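Zivemer Shared Rooms Project
Progress report to the Nedow Community Fund
Second reporting period, to the end of April

Where we are up to

When we last wrote to you the tables were still stacked in the hallway and the storage was a row of split cardboard boxes. We're delighted to say that the furniture stage is now finished, the boxes have gone to recycling and the new bins are in daily use. The grant has covered what we hoped it would, with a little left for lids (more on lids further down, we have a lot to say about lids).

This report covers the tables, the storage bins, the packing-up routine, the money, and what we'd like to do before the final report. The bookings summary will follow separately once the Sovosov site sends us its half.

Tables

You'll remember that we went back and forth over the colour of the tops. The old ones were dark and made the room feel like a waiting area at four in the afternoon. We settled on a pale wood top with a visible grain, and it has made a bigger difference than any of us expected. The light gets around the room better, and small things show up on it. Pen lids, beads, screws, the tiny clips off the craft kits -- they used to vanish until somebody leaned on one.
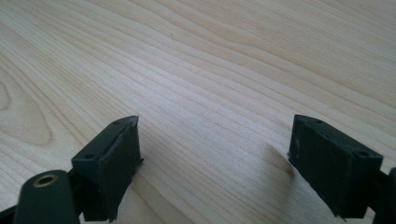
We also asked for rounded corners, and we're very glad we did. There's a lot of walking past with arms full in our sessions, and the square corners on the old set caught people at hip height. The bruises have stopped coming up at our monthly catch-up, so we're counting that as a win.

Cleaning is quick. A damp cloth and a dry cloth at the end of each booking does it, and we've stopped using the spray that left streaks. Tape is still a nuisance if it's left down overnight, so there's now a line about tape in the hirer's sheet. The makers, Tiedemann, suggested we look over the tops twice a year for marks and fine cracks, and we've put the first check in for the quiet weeks after the school holidays. Anything that shows up gets a note in the book with the date and which side of the table it's on, so we can tell whether it's growing.

The small round cable hole at the back of the top was a late request from the sewing group. It keeps the machine leads off the front edge and they love it. Other groups mostly ignore it, although we have fished out one pencil.

Storage bins

This is the part we're most excited about! The original plan was for tall shelving along the wall, and you kindly let us change it in the first period after the quote came back so high. Instead we bought cube-shaped bins that open at the front and have a lid on top. They can be carried to a table, used there for the session and carried back, and the kids can see what's inside without tipping everything out.

The first order was for 25 bins. We held off buying more until a few groups had lived with them, and that turned out well, because the feedback changed how we use them. We had been filling them to the top. They look marvellous that way for the first ten minutes, then someone wants the thing at the bottom and half the bin ends up on the carpet. Now each one is filled to a bit over half and holds one kind of thing. Wooden blocks in one, fabric squares in another, the good scissors somewhere higher up.

Green has become our colour for the shared craft gear, so anybody setting up can be told "bring the green ones" and get it right first go. Other colours will come in with the next order, for the playgroup and for the language class, who have been very patient about sharing.

The glossy insides wipe clean easily. We had glitter in one within a week of unpacking it and it came out, which nobody on the setup team could quite believe.

On lids: the first few weeks, lids wandered. They'd be put down on a chair or under a table and then matched with the wrong bin at pack-up. We tried labels, which peeled. What has worked is having people leave the lid on and reach in through the front. It's such a simple thing and we wish we'd thought of it on day one.

Packing up

The old pack-up took the best part of half an hour and tended to fall on whoever was too polite to leave. We've rewritten the routine twice and the current version is stuck up inside the cupboard door. It goes like this:

Clear the table into the bins first, one kind of thing per bin.
Check the floor under the table.
Wipe the top, then dry it.
Carry the bins back with the opening facing you.
Turn the bins so the openings face out once they're in place.
Chairs last.

Carrying with the opening facing you was worked out by one of the younger helpers after a trail of counters across the carpet, and it's now the first thing we show new groups. The order matters as well. We used to do chairs first, and then somebody would find a bag of wool and need somewhere to sit and wind it up.

Regular groups are now out on time nearly every session. The evening hirers have noticed too, and one of them wrote to thank us for leaving the place ready for them, a first in the life of this project.

Room and floor

The carpet has stayed. We priced a hard floor and it would have swallowed most of the budget, and the grey carpet keeps the noise down wonderfully when there's a full room. Leads along the floor are the thing we're watching. We'd like to buy some proper cable covers in the next period, in a colour people will see, and we've asked for two quotes.

Money

The approved budget for bins and lids was $600 and we came in under it. We put $100 of what was left towards spare lids, as agreed by email, and the rest is being held for the second colour of bins. The tables were invoiced in one lot and paid on delivery. Receipts are in the folder we shared with you in April, along with the revised quote.

One extra cost came up. Delivery to our door was included but delivery up the ramp and into the room was not, so we paid $300 from our own reserves to have it all brought in and the packaging taken away. We aren't asking for this back. We mention it so other groups you fund can ask their supplier the question before they sign.

What people have told us

We left a notebook by the kettle and it has filled up nicely. People like the brightness. They like that the bins can come to the table. A couple of the older members find a full bin heavy, and filling them only partway has helped there too. There's one firm request for handles, repeated on several pages in what looks like the same handwriting, and we're looking into whether a clip-on kind exists.

We had a question from your assessor by email as well, and we're including it with our reply in case it's useful to the panel.

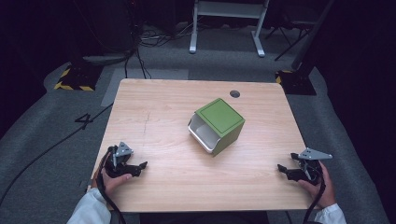

Why choose bins with an open front if they already have a lid on top?

The open front lets people see and reach what they need while the bin is sitting on the table, and the lid keeps the dust off and stays put the whole time. With the old lidded boxes everything had to be lifted out from above, so a box on a table was too high for the children and a box on the floor was too low for everybody else.

Before the final report

The second colour of bins goes on order once the language class has picked between blue and yellow. The table check will be done and written up. We'll have the cable covers down, and we hope to have an answer on handles. We'd also love to have somebody from the fund come and sit in on a session, ideally one of the mornings, when the room is at its busiest and there's usually cake.

Zivemer Shared Rooms Project, on behalf of all the user groups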